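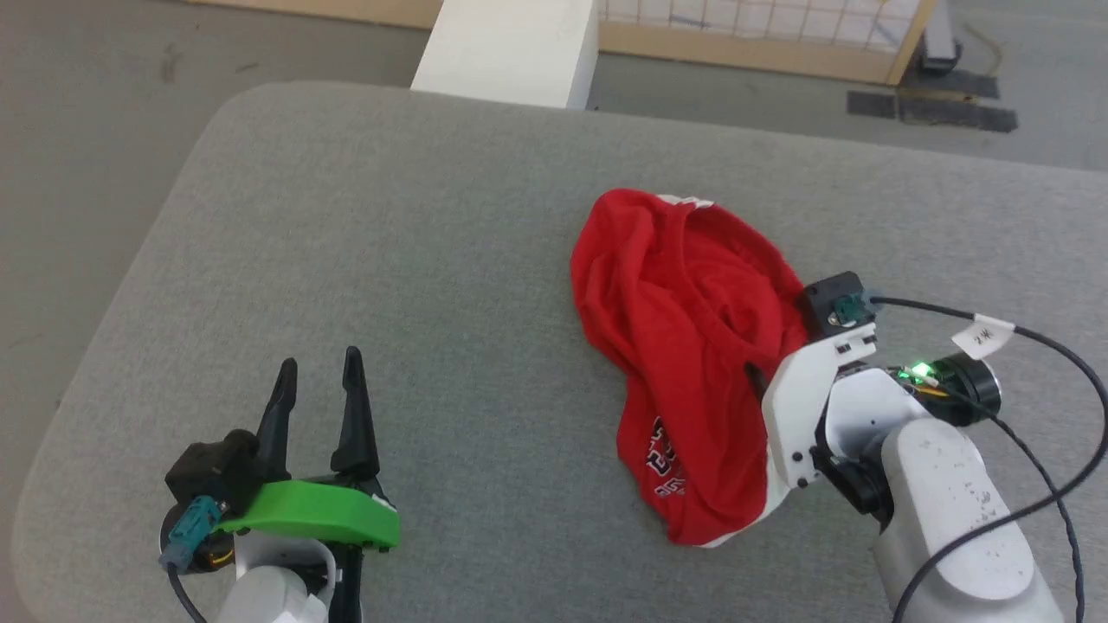 *Red shirt, in a heap. White trim, black-and-white graphic partly visible.*

**Thread: Does anyone still fold T-shirts, or have we all moved on to the pile?**

**murray_t** wrote:

My wife's cousin gave us a book on folding over the holidays. I can't tell if it was a gift or a comment. The book says every shirt should become a small rectangle that stands up by itself in the drawer. Mine lie down. I've tried the thirds method, the halves method, and a thing with crossed arms from a video that made me feel like I was defusing something.

So, a poll. Fold, roll, hang, or pile?

**clurutham_kid** wrote:

Roll. I've rolled since college. You can see every shirt when you open the drawer and you never have to dig.

**FridaTh** wrote:

Rolling gives you a drawer full of burritos and every one of them has a crease across the chest. I hang everything. T-shirts too. Yes, I own 48 hangers, and no, I don't want to talk about it.

**clurutham_kid** wrote:

> every one of them has a crease across the chest

Only if you roll them like you're angry at them. Hanging stretches the shoulders. I had a good gray one that ended up with two little nipples up by the collarbones.

**FridaTh** wrote:

Wire hangers, I assume. Get the flocked ones and report back.

**fitz_tran** wrote:

I worked at a Dursun outlet for two years and folded on a plastic board all day long. Everything came out the same width and the table looked great until 10 a.m., when the first customer went looking for a medium.

Since you asked: shirt face down, board under the collar, sides in, bottom up, pull the board out. If there's a big print on the front, keep the fold off it if you can. Thick prints crack along a crease, and then your band shirt has a fault line.

At home I use the pile.

**murray_t** wrote:

Can you buy the board, or do you have to know someone?

**fitz_tran** wrote:

A clipboard works. So does a big magazine, if you're old enough to have one.

**alper_y** wrote:

Going to disagree with the whole thread. The problem isn't folding, it's owning too many shirts. I'm down to 23 and they fit in one drawer no matter what I do to them. My brother has to be near 200, most of them from fun runs he walked.

**FridaTh** wrote:

Someone always shows up to tell us to own fewer things. Meanwhile you know your exact shirt count, Alper.

**alper_y** wrote:

It's a manageable number. That's my point.

**clurutham_kid** wrote:

Does fabric softener matter here? My Vustent dryer sheets leave everything so slick that the stacks slide over when I shut the drawer.

**fitz_tran** wrote:

Skip the sheets for tees. And fold them warm, straight out of the dryer. Leave them in the basket overnight and you're ironing, or you're wearing them wrinkled, and I think we all know which.

**murray_t** wrote:

Update: did a whole load with a clipboard last night. The rectangles are good. They still won't stand up, so I wedged a shoebox in the back of the drawer and now they have no choice. My wife says this is cheating. The book doesn't mention shoeboxes either way.

**FridaTh** wrote:

Hangers, Murray. I have spares.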